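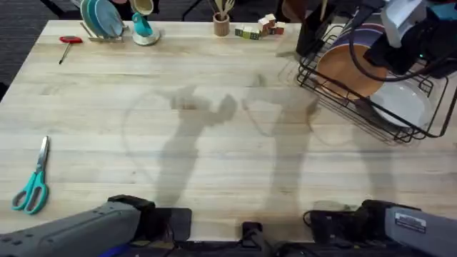

September, finishing notebook, shellac again

Finally got to the new flakes! The bag from Flakora has been sitting on the shelf all summer, and I kept telling myself I'd finish the old batch first, and then I did the drop test on the old batch and that settled it. A puddle of it on glass was still taking a fingernail print the next morning. Out it goes. Anyone who still has a jar with the green lid under their bench, please don't use it on anything you like.

So, a fresh start. The job is the Lostemberg clock case, walnut veneer over something softer (poplar, I think, from the one chipped corner), and a small test run on offcuts before I go anywhere near it.

Dissolving

Ground the flakes first in the old coffee grinder, short bursts so they don't warm up and clump. 610 ml of alcohol into the big jar, flakes sprinkled in while swirling. Last time I did it the other way around, alcohol poured over flakes, and got a lump at the bottom like a hard candy that took forever to go. This went beautifully. I swirled it every time I walked past and after four hours there was only a little haze and some grit that was never going to dissolve anyway.

Strained it through a paint filter and then again through a piece of old T-shirt. The second pass caught more than I expected, mostly dark specks, plus a bit of what looked like bark. The color in the jar is gorgeous, a clear warm orange like strong tea. It's the waxy kind, so it will go cloudy and settle. I'm leaving half the batch alone to drop its wax and will pour the clear part off the top for the case. The other half stays as it is for padding the insides of drawers, where nobody minds the wax and it rubs out nice and soft.

The alcohol is the Lorente stuff, from the new can. Wrote the opening date on the can this time. Please keep the cap tight, it pulls water out of the air and then we all wonder why the finish blushes.

Test boards

Four boards, all cut from the same walnut offcut so the color would be a fair comparison. Sanded together, dust wiped off with a rag barely damp with alcohol.

Board A: straight shellac, brushed, nothing under it. Very pretty, a bit blotchy near the knot.

Board B: thin wash coat first, scuffed, then the same as A. Much more even. The knot still goes dark but it looks like it belongs there.

Board C: a tiny bit of boiled linseed oil rubbed in first, left a couple of days, then padded. Oh, this one. The figure just jumps. Tilt it under the window and the whole surface moves. I carried it around the shop showing it to people who were trying to get work done.

Board D: pumice and pad, the full grain-filling business. Not there yet. I can still see open pores when I look across it toward the light, and I got impatient and let the pad get too wet, so there's a dull patch near one end where I tore up what was already down. My own fault. I'll let it harden and level it.

C is the one for the case, but with B's patience. I want to see what happens if I oil, wait longer than I think I need to, wash coat, scuff, and only then start building.

The pad

Remade mine from scratch. Wool in the middle, linen outside, twisted up tight so there are no creases on the sole. The old one had gone stiff because somebody (me) left it out of its jar overnight. What a difference a fresh one makes! It glides. I'd been adding more and more oil to stop it grabbing and blaming the shellac, and the whole time it was a hard wrinkle in the cloth.

Notes to self on loading: charge the wool from behind, never dip the face. Press it on scrap paper until it leaves a faint damp print and no puddle. Come in from the side already moving, leave the same way. If it stops on the work it sticks, and you get to look at that mark for the rest of the job.

Circles first, then figure eights, then long straight strokes with the grain. The vapor trail behind the pad is still the best guide I know. When it flashes off right behind your hand, you're in good shape. When it hangs around, stop and go do something else. 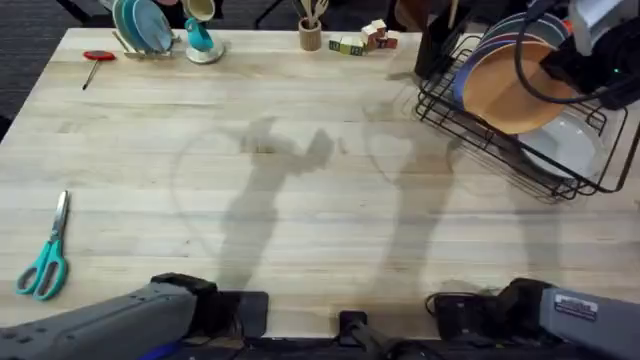
How soon can a shellacked piece go back on a shelf with things standing on it?

It's dry to the touch within minutes, but leave it a full week before anything heavy stands on it, and longer if the coats went on thick. Felt under the feet helps too. Hot cups and spilled drinks are a bad idea on shellac at any age.

I'm putting that in here as I get asked every single time a piece leaves the bench.

Building up the lid

Did the loose lid of the clock case as a kind of dress rehearsal. It had its oil last week and smelled of nothing by this morning, which I took as permission. Wash coat, scuff with worn-out paper, wipe, then padding. Five sessions, with a good rest between them, and I stopped each one while I still wanted to keep going. That's the hard part for me. The surface starts to come up and all you want is one more pass.

The edges are always thin. The pad naturally spends its time in the middle, so I did a few passes around the perimeter before each session and it evened out nicely. The molding is another matter. I tried a small pad folded to a point, and it works on the wide cove but skips over the little bead. A soft squirrel brush with a very thin mix got into the bead without a single run. Keeping that brush for shellac only. It has orange tape on the handle now.

The repaired corner takes color differently. The new veneer is from the same species but it's pinker and cleaner than the old stuff, and the oil made that worse. A touch of alcohol dye mixed into thin shellac, applied in two whisper-light passes, pulled it most of the way over. I stopped early on purpose. It'll darken a bit under the rest of the build and I'd rather chase it later than have a brown stripe to explain.

One small scare: a white bloom came up along the back edge when the rain started and the air got heavy. I put the lid in the warm room, had lunch, and wiped it very lightly with a nearly dry pad with fresh alcohol. Gone. I love this finish. What else lets you just undo a thing like that?

Spiriting off

Haven't done it on the lid yet. The oil is still floating on the surface in faint smears and I want it to sit before I try to pull them. On board C I went straight at it and it came up bright, with one streak where the pad was wetter than I thought. Same lesson as board D, really.

Odds and ends

The Sandar abrasive sheets in the finer grit load up fast on shellac. A little wax-free lubricant or just a lighter hand, and knock them against the bench leg often. The coarser ones are fine.

Brushes: rinse in alcohol, then leave them to go stiff, and soften them again in alcohol before use. Washing them out completely every time just wears them out. There's a jar marked for rinse alcohol, and it's good for first-coat thinning on rough work, so don't throw it away.

Bought-in flakes live in the cool cupboard now, in their bag, inside the tin.

To do
Pour the clear half off the wax once it has dropped.
Level board D and start over with a drier pad.
Label all four boards on the back, front stays clean.
Small sample of the dye mix on fresh veneer, kept with the notebook.
Ask for more linen, the tight-woven kind. The last piece left lint.
Lid: leave it alone until it's hard. Leave it ALONE.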